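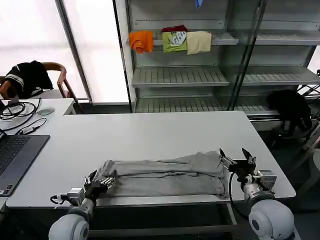 Gray trousers on the folding table at Sisham, with both arms at the cloth.

Every few months somebody asks me how many examples our folding system has learned from, and when I say the number the person nods, as if I had told them the height of a mountain. The number at the moment is 2748. I have started to dislike this question. I think it is the wrong thing to be proud of, and I want to explain why, even though I have worked on this collection since the beginning and many of those examples were made by my own hands.

My opinion is simple. We collect too many good folds and we throw away too many bad ones.

When I came to the project, we had a rule which Uwe Stüber wrote on one page. An example is kept if the garment ends flat, if the edges are close to parallel, and if the operator did not stop in the middle. Everything else is deleted the same evening. Uwe is a careful man and the rule was reasonable for a first month. We needed something clean to train on, and we had only one table and a small pile of clothes.

But consider what the rule does to the people who are driving the arms. They learn very quickly which starts are lucky. With trousers, for example, if you lay them nicely along the table before you press the button, the fold will almost always pass. If you drop them in a heap, you spend a long time looking for the waistband, and maybe at the end the legs are crooked and the work is deleted. So the operators lay them nicely. I did this too. We were not cheating, we only wanted to have something to show in the evening.

The result is a system that has seen trousers mostly as a tidy person leaves them. In July we gave it a pair which I had taken out of a bag and thrown on the table without looking. It took hold of a pocket, pulled, waited, and pulled again at the same pocket. It had no memory of any human hand being in this trouble — we had removed all of them.

Wiesława Górecki, who trained operators at Rikdale before she joined us, argued for the other side when I complained. She said that if you keep the mistakes, the machine learns the mistakes. I take this seriously. A system that copies will copy also the clumsy pull and the hesitation. If an operator drops a sleeve three times, I do not want three drops to become a habit.

Still, there is a difference between a mistake and a recovery, and our rule does not see it. The drop is the mistake. What comes after the drop, when the person goes back, finds the corner and takes it from another side, is the most valuable part of the whole recording. I would give 20 perfect folds for one of these. It costs more to label, I know, because somebody must mark where the bad part finishes and the good part begins. Bastien Langlois did this for 11 recordings that he had saved from deletion, and it took him most of an afternoon.
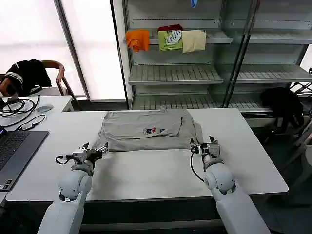 A gray T-shirt folded on the same table. The printed logo is on the upper side.

Shirts bring me to my second complaint, which is about the word "finished." Look at the right side of this one, where a loose flap sticks out. Is it a good example? Ingeborg Fröhlich would say yes, it could go in a drawer. Uwe would say no. I have changed my mind more than once. The rule asks for one answer, and so the answer depends on who is checking and how close it is to six o'clock.

I would prefer that we write down the disagreement. Let two people give a grade, and keep both grades with the recording. A shirt that divides two reasonable persons contains more information than a shirt that everybody accepts, and the learning system can use a grade just as well as a yes.

We are now asked to reach a new target by the end of the year, around 2000 more. I have proposed to Uwe that half of them should begin from a heap, and that operators should be judged by hours at the table and not by folds accepted. He has not said no. He wants first to see what Bastien's recordings do for the trousers, and I think this is fair.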